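Visitor Area Inspection Checklist, Hand-Held Gripper Demonstration
Fornemstead open day, living room set
9 Jan 2023, by the site safety inspector, Vulline

I made this inspection before the doors were opened and again during the demonstration. Trokska is the owner of the gripper, and Urio is responsible for the room. My comments are written after each point.

1. Walking path for visitors
Result: OK
Comment: The path has a width of 2 meters at the entrance. Please keep it like this also when many guests are coming together.

2. Hand-held gripper, body and fingers
Result: OK
Comment: I checked the housing for cracks and sharp edges and found none. Fingers open completely when the handle is released. Unit 444 has a new label, the old one was not readable.

3. Holding of objects
Result: OK with remark
Comment: Only light household objects are allowed. The operator must hold the object over the sofa or the floor, never over the feet of a guest. A hardcover book has hard corners, so I ask for extra attention with this one.

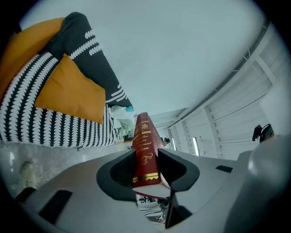

Point 3. Red book held upright between the two black fingers, sofa side.

4. Pinch points
Result: OK with remark
Comment: Children like to put a finger between the jaws. The operator should say the warning before each start and not only one time in the morning. The warning text is on card 542, but the card was in the office. I brought it to the room.

5. Soft furnishings
Result: OK
Comment: Cushions and blankets must stay on the sofa and not fall in the walking path. No loose threads were found which can go into the fingers.

6. Placing of objects and rest position 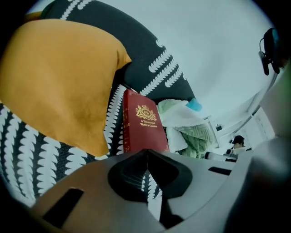

Result: OK with remark
Comment: My question at this point is always if the object can slide down after the gripper lets it go. I prefer that a book is laid flat. A position like the red "A Treasury of World's Classics" leaning between the yellow cushion and the pale green and white blanket is acceptable on the sofa, but it is not acceptable on a shelf or on a chair with hard seat. The operators asked me if they must change the routine. For now no, only they should wait until the book is stable before they turn to the guests.

7. Audio equipment and cables
Result: Open
Comment: Headsets should have a fixed place when they are not used. A hook near the operator is enough. Urio will tell me which wall can be drilled.

8. Emergency exit
Result: OK
Comment: Free from both sides, sign is lit. The door needed almost 2 seconds to release, this is inside our limit.

Open points: 4 (card to be fixed in the room), 7 (hook). Next full inspection is planned for September.

Last updated: after second walk-through, point 7 still open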